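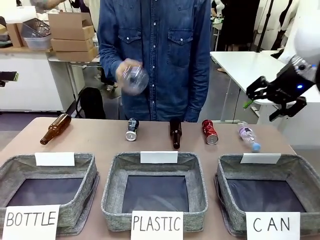

Eifion Owen meint ja, Speicherpunkte seien was für Leute, die eigentlich lieber einen Film gucken wollen. Das hat er mir unter meinen letzten Text geschrieben, in dem ich mich über das Speichersystem von Husby beschwert hatte, und seitdem kaue ich darauf herum. Ich spiele seit Jahren Horrorspiele, ich mag es, wenn mir der Controller in der Hand schwitzt, und trotzdem: Wer mich nach 47 Minuten Schleicherei wieder vor die Kellertür setzt, der macht mir keine Angst, der macht mir schlechte Laune.

Mal konkret. In Husby gibt es dieses Sanatorium mit den zwei Treppenhäusern (wer es gespielt hat, weiß sofort, welches ich meine). Beim ersten Durchgang saß ich da mit angezogenen Knien auf dem Sofa. Tropfende Rohre, Schritte über mir, herrlich! Beim vierten Mal kannte ich jedes Rohr beim Vornamen. Ich bin einfach gerannt. Die Schwester mit der Laterne, vor der ich mich anfangs kaum um die Ecke getraut hatte, war nur noch ein Hindernis mit fester Laufroute, und ich hab nebenbei überlegt, was ich noch einkaufen muss.
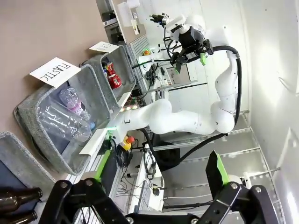 Muss ein Horrorspiel denn überhaupt bestrafen? Ein bisschen schon, sonst ist einem das Monster irgendwann egal. Die Frage ist nur, womit. Bindach nimmt mir beim Scheitern Munition weg und lässt mich im selben Flur weiterstolpern, mit weniger Licht und einem Gegner, der inzwischen woanders steht. Da hatte ich nach dem Tod mehr Schiss als vorher. Pongsak Chaimongkol hat mir neulich geschrieben, er habe in Bindach 557 Patronen gehortet und den Endkampf dann aus lauter Geiz mit dem Rohr gemacht. Großartig, genau so spiele ich auch.

Klar, die alten Sachen haben es oft anders gehalten. Knappe Speicherplätze, lange Wege, und wenn man dann endlich im sicheren Raum stand und die ruhige Musik losging, war das schon ein Gefühl. Das will ich gar nicht schlechtreden. Nur waren die Wege dazwischen meistens kürzer, als wir sie in Erinnerung haben, und wir hatten mit vierzehn halt auch den ganzen Nachmittag Zeit.

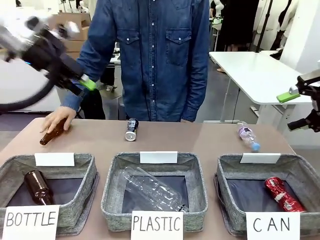 Auf dem Tisch: Glasflasche, Dose und Plastikflasche.

Von mir aus soll es beides geben. Einen Modus für Eifion, in dem man alle zwei Stunden mal speichern darf, und einen für mich, mit Speicherpunkt vor jedem Treppenhaus. Für Husby wünsche ich mir das jedenfalls noch als Patch. Bis dahin liegt mein Spielstand im Sanatorium, zweiter Stock, und da bleibt er auch erst mal liegen.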